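Switch off at the strip, residents told
June 30, 2025

Free power strips with a switch for every socket go out in Lalurach from October. Council has ordered 400, one per household, first come first served. 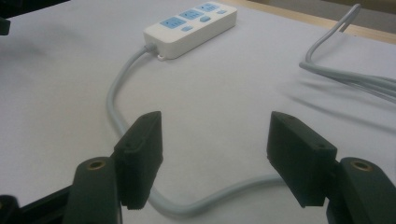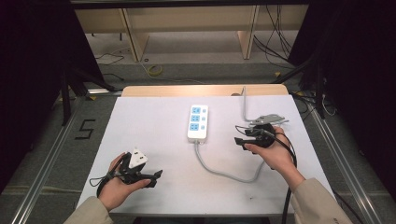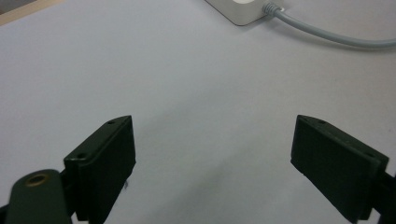

The white tabletop, seen in all three. Power strip with blue sockets in the first two.

Eleni Dervishi, running the scheme, wants people to stop leaving things on overnight. "Three sockets, three switches. Use them." Sign up at the libary desk, bring proof of adress. 68 names down already. No extension leads plugged into it, please.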